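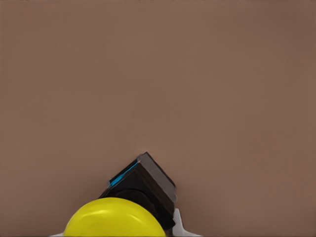 Robots in Practice: How the Wasta Club Teaches a Robot Hand

Ever try to pick up a grape with chopsticks? Hard, right. Now try it with somebody else's arm, and you can only tell the arm what to do by typing. That's sort of what robot club is like.

We are the Wasta club. We meet in the science room at Clunell School, 4 o'clock till the late bus. Kids in grades 4 to 8 can join. You don't need to know any coding. Most of us didn't.

What is a simulator?

A simulator is a pretend world inside a computer. Like a video game, but the rules are copied from real life. Things fall down. Things bump. If you push a block too hard it slides off the table, same as at home.

We build our robot in the simulator first. Why? Three big reasons.

Real robots cost a lot. Our club has one, and it has to be shared.

Real robots break. Pretend ones don't. Crash it, press reset, done.

Also you can practice way faster. The computer can run the same try over and over while you eat a snack.

What does the robot hand do?

A robot hand is called a gripper. Yours has five fingers and skin and can feel stuff. A gripper is a lot simpler. It mostly opens and closes. Open, move, close, lift. That's the whole job, and it is harder than it sounds.

Think about what YOU do when you grab a cup. You look at it. Your arm goes out. Your fingers get ready before you even touch it. Then you squeeze, but not too much. You never think about any of that. A robot needs every bit spelled out.

Where does the robot look from?

There's a pretend camera near the gripper, looking out past it. So on the screen we see part of the hand - yellow cover, dark finger, a thin blue stripe on the finger - and then whatever is in front. When nothing is in front, you just get a lot of plain brown. New kids always think the program froze. It didn't. Plain brown is a good place to start. Less stuff to bump into.

The camera view is tricky at first becuase when the hand moves, the whole picture moves. You turn left and the world goes right. Takes a couple of meetings to get used to.

The first job: point and stop

Before we pick anything up we learn to stop. Sounds silly. But a robot that can't stop is not a robot you want near your lunch.

Here is how we do it.

Start the hand high up over the surface.
Tell it to go down a tiny bit.
Check the number on the screen. That's the height.
Down a tiny bit more. Check again.
Stop before it touches.

If it touches, you reset and go again. Lots of resets. Fine.

After that comes the block. One block, then a block that's turned sideways, then a ball. Balls are the worst. They roll off just when you think you've got it.

What is a "try"?

Each time the robot starts, moves and stops, we call that a try. The computer saves every one, good and bad. By the end of June our club had saved 3104 tries. The bad ones matter too! If a robot only sees good tries it has no clue what to do when something goes wrong. Same with you and riding a bike.

The competition

Every year we go to the Brakton Robot Day. There are 32 teams. Each team gets the same pretend robot and the same pretend table, and nobody knows where the block will be until the timer starts. You get points for picking it up, more points for putting it in the right spot, and you lose points for knocking things over.

There's also the Mészáros Prize, for the best notebook. Not the best robot, the best notebook. You write down what you tried, what happened, and what you changed. Drawings are OK. Messy is OK. Made-up results are not OK, the judges ask you questions.

Words to know

Gripper - a robot's hand.
Joint - a place where a robot bends, like your elbow.
Simulator - a pretend world in a computer.
Reset - put everything back to the start.
Try - one go, from start to stop.

Do it at home

You need a friend, a blindfold, kitchen tongs and a sponge. Put the sponge on the table. You wear the blindfold and hold the tongs. You are the robot. Your friend is the programer and can only say these words: left, right, forward, back, up, down, open, close, stop.

See how long it takes to pick up the sponge. Then swap. Then try it with somethng round, like an orange.

Write down what went wrong the first time. Bring it to club if you come, we'll stick it on the wall.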